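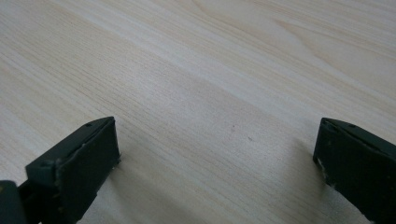 How soon can I use the table after oiling it?
Wait overnight before setting anything on it. Full cure takes longer, see step 9.

SECTION 4: LOOKING AFTER THE TOP

Applies to the Trorell table, pale top only. Painted tops, go to Section 5. Legs and bolts were Section 2, don't do this part until those are tight.

You need: two clean cotton cloths, mild dish soap, a soft brush, 240 or finer paper, the small bottle of Trullance oil from the hardware bag. Part no. 1174 if it's missing, call Tretport and they mail one.

First clean

1. Clear the top. Everything off, placemats too.
2. Brush off loose grit. Go with the grain, light hand. Don't drag a dry cloth over crumbs, they scratch.
3. Damp cloth, drop of soap. Wring it out well. Wipe end to end in long strokes.
4. Second cloth, plain water, same again.
5. Dry right away. Don't let water stand near the seams or the edges.

NOTE: Grain on these tops is not the same all over. Mostly straight and tight, then wide curves or ovals in one area. Normal. Not a fault, not a reason for return.

NOTE: Small dark specks. Try a damp fingertip first. If it lifts, it was dirt. If it stays after two tries leave it alone, may be a tiny knot. Do not scrape with a knife. Sanding won't help and you'll end up with a dip.

CAUTION: No bleach, no ammonia, no scouring pads. No steam mops (yes, people do).

Oiling

Once when new, then when the top starts to look dull. February is a good time if your heating runs all winter, dry air is hard on wood.

6. Room at normal temperature, window open a bit. Test the oil on the underside first and let it dry. Color will go slightly warmer.
7. Pour a little on the cloth, never straight on teh top. Thin coat, with the grain. Work from the far side toward you so your sleeve stays out of it.
8. Leave 11 minutes. Wipe off ALL the extra. Sticky patches later = too much oil left on.
9. Light use next morning. No hot dishes, no wet glasses, for a full week.

CAUTION: Oily cloths can catch fire by themselves. Lay flat outdoors to dry, away from anything that burns, or put them under water in a metal can with a lid. Don't ball them up in the trash.

Checking for flat spots and dull spots

Get down low and look across the top toward a window. Shiny and dull patches show up much better from there than from standing over it. Do it before you put the chairs back.
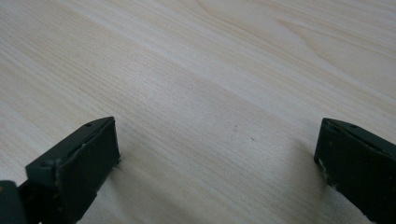
Hatsue Higuchi wrote in to say the single thin coat wasn't enough for her, the top by the kitchen window drank it up and she did a second one the next evening, lightly sanded in between, and she'd like the manual to say so. Fine. So:

10. If water no longer beads after the week is up, second coat. Rub down lightly by hand first, with the grain, wipe off the dust, then repeat 7 thru 9. Two coats max in one month.

Rings and scratches

- White ring: let it dry out a day. Often fades without help. Still there, a dab of oil and a soft rub.
- Dark ring: water got under the finish. Needs sanding, see Section 6 or ask at the Manalastas shop.
- Light scratch: oil on a fingertip, rub along it, wipe.
- Deep scratch: don't fill it yourself while the table is under warrenty.

NOTE: Felt pads under lamps and bowls. Move them now and then or the wood underneath stays paler than the rest.

Next: Section 5, Painted Tops.

We use cookies to improve your visit. By continuing to browse you agree to our cookie policy. Accept | Manage settings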